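Clearing a bed that has turned into a shelf

By Nosipho Mnguni

I don't trust decluttering systems. Most of them want you to buy 9 matching bins first, and then you have 9 bins to find room for. A plastic basin does the job, and you probably own one.

Put it in the middle of the bed, on a blanket you don't mind getting dusty. Everything goes in or next to it: boxes, packing foam, lids. Don't sort yet. People say you should decide on each item as you touch it. I tried that for almost three hours and cleared one pillow.

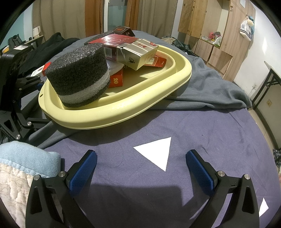

Scraps of paper come next. Pick them up by hand before you shake out the sheet, or they end up under the bed. Loose threads can wait for the wash.

Then the boxes. Open every one, even if you're sure it's empty. I flatten the crushed ones and keep a box only if the thing it came with is still under warranty. "It might be useful for moving" is not a reason – you can get boxes when you move.

Foam is harder. Check with your local recycler, and don't assume the symbol means they take it.

Carry the basin out of the room the same day. Leave it on the bed and you'll be sleeping around it by the weekend.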